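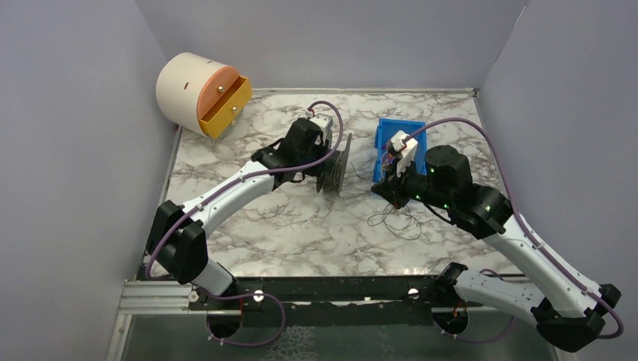
## Ticket 532: Missing finish splits, Nurkura Trail Half

**Opened by:** Giuliana Apaza, race timing
**Assigned to:** Rocío Tamayo, Litix support
**Opened:** December 8, 2023
**Status:** Monitoring

### Problem

3 runners show a start time and a split at Drillitov Pass but no finish. The results page lists them as DNF. Finish marshals wrote all of their bib numbers on the paper sheet.

### Setup

- Start: 1 mat, main reader
- Drillitov Pass: 1 mat, battery reader
- Finish: 2 mats, primary and backup, separate readers
- Chips on the back of the bib

### Log

**Giuliana:** Re-exported the finish file from the primary reader. Same result. Recalculated the results, no change.

**Rocío:** Please send the raw files from both finish readers, unfiltered. The export drops reads outside the finish window.

**Giuliana:** Raw files attached. The missing bibs are absent on primary but present on backup.

**Rocío:** Confirmed. The backup reader clock is set to January, so every read falls outside the window and is discarded. Primary has a gap on antenna port 2. Check the connector.

**Giuliana:** Port 2 connector was not fully seated. Reseated it and walked a test bib over the mat. Reads on all ports.

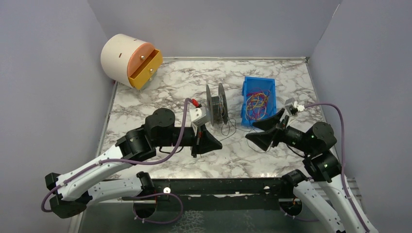
*Cream cylinder with yellow drawer, far left corner of table.*

**Rocío:** Applied a clock offset to the backup file and merged. All missing bibs now have a finish time. Order matches the marshals' sheet except for Nowicki, who is one place higher on chip time. Gun time agrees with the sheet.

**Giuliana:** Awards go by gun time, so no change to the podium. Results republished.

### Open items

- Sync both finish readers before the next start
- Add a warning when a reader clock is outside the race date (Litix)
- Leave ticket open until the protest period ends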